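Briltstead Residents' Help Board
Doors, Windows and Interior Fittings

Frosted glass door in shared office: cleaning around the handle and correcting a loose fit

Posted by Graltdale_Facilities
Thursday, August 15, 2024

Our office on the second floor of the Sturnik building has an interior door of frosted glass with a metal handle mounted directly on the glass. The floor on both sides is wood. The door is used throughout the working day and has developed two conditions on which we would appreciate the advice of other members.

First, the glass near the handle has become noticeably darker than the remainder of the door. Our cleaning contractor has used the same general spray that is applied to the desks, and the marks return within a day or so. On one occasion the spray left a streak that could be seen from the corridor for the whole of the following week.

Second, the handle now moves slightly when it is pressed. The movement is small, but several members of staff have remarked on it. We do not know whether it may be tightened by a person on site or whether a glazier must be called. The lease states that interior doors are the responsibility of the tenant, so the building management will not attend to it.

Any guidance on products, method and frequency would be welcome. We would also like to know whether the wood floor requires protection during the work.

2 replies

Posted by Pirihi Interiors Desk

The two conditions should be treated separately, and the handle should be dealt with first. Cleaning a door with a loose handle places additional force on the fitting.

Most handles of this kind are held by a bolt or a pair of bolts passing through holes in the glass, with a soft washer on each side. A handle that moves has generally lost some compression at the washer. Look for a small set screw on the underside or inner edge of the handle. If one is present, it will usually accept a hex key. Turn it gently until resistance is felt and then stop. Under no circumstances should the fitting be tightened with a power driver, as toughened glass can fail without warning when a point load is applied near a hole.

If the handle continues to move after the screw has been tightened, the washers are likely worn and will need to be replaced. The handle must be taken off for this purpose, and one person should support the outer half while another releases the inner half. Please examine the edge of each hole while the fitting is apart. Any chip or fine line running outward from the hole is a matter for a glazier, and the door should be left open and out of use until it has been inspected.

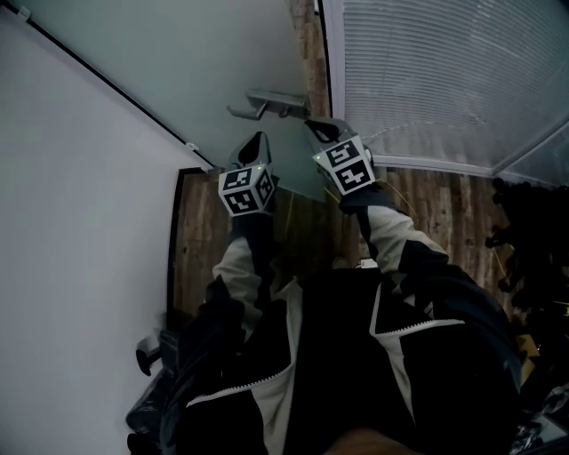 With the handle secure, cleaning may proceed. It is necessary to establish which face of the door carries the frosting. Draw a clean, dry fingertip lightly across each side. The frosted face will feel faintly rough, and the plain face will feel slick. If both sides are slick, the frosting may be an applied film, and ammonia products should not be used on it.

For etched or sandblasted glass, we recommend the following order of work:

Lay a folded towel on the wood floor along the full width of the door.
Wipe the entire panel with a dry microfiber cloth.
Dampen a second cloth with warm water and a small quantity of dish soap. Wring it out well.
Clean from the top of the door to the bottom, including the areas that do not appear marked.
Rinse with a cloth dampened in plain water.
Dry at once with a fresh cloth, in straight strokes.

The streak described in the original post was most probably caused by cleaning one area only. Frosted glass holds residue in its surface, and a partly cleaned panel will show a visible border - this is normal and will disappear when the whole face is washed.

For an office door in daily use, a full wash every 7 days is sufficient.

Posted by upstairs_at_Sturnik

We have the same doors on our floor. Ours was the washers. The replacement set cost very little and the handle has been firm since July.

I would add that hand cream is the worst thing for frosted glass and soap did not fully remove it for us. We used rubbing alcohol on a cloth, on the glass only. I cannot say if it is safe on film, so test a corner first. We also asked staff to use the handle and to refrain from pushing on the glass, with mixed results.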